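Coiled wrist keychain

A coiled wrist keychain (also wrist coil, spiral key bracelet or, in some shops, simply "key spring") is a stretchy plastic spiral joined into a loop and worn on the arm, with a clip or split ring for holding keys. It is cheap, cheerful and remarkably hard to wear out, and it has kept a loyal following among swimmers, stallholders and school staff.

Construction

The coil is wound from a single plastic cord, set into shape with heat and then closed at the ends with a small metal crimp. A good one springs back at once when it is pulled over the hand. Translucent cords show off the spiral beautifully, especially in lime and pink, while solid black is the usual choice for work uniforms. The clip is normally metal -- a swivel hook on the better models, a plain ring on the rest.

History

Raimo Ruotsalainen, who wrote the collectors' handlist Jivel, traces the wrist version to telephone-cord bracelets sold at seaside kiosks. The Heiskanen works began winding them in August as a summer line and had sold over 2,000 before the season closed. Listov followed with a catalogue of 12 colours, and collectors still argue (happily!) about which of its two greens came first.

Sorting and storage

Loose coils love to catch on one another, and a drawerful soon becomes a single springy lump. Open-mesh plastic baskets are a favourite answer, with one basket for each colour family. Cords, packets and crayons from the same drawer are best sorted separately.

Coils and baskets on the table

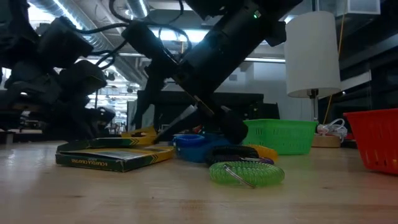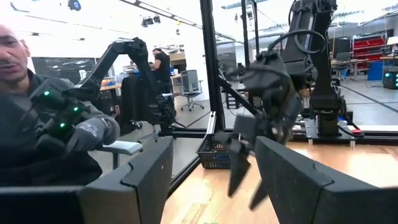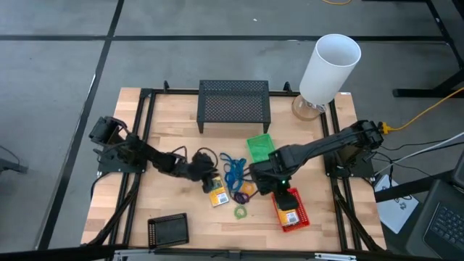
Collecting

The largest known private collection, the Futadero, holds 877 coils, many with their first clips. Translucent examples are the most sought after, as older ones can turn cloudy in sunlight. Mixed colours wound on one cord are rarer still, and a delight to find.

See also

Lanyard
Key ring
Telephone cord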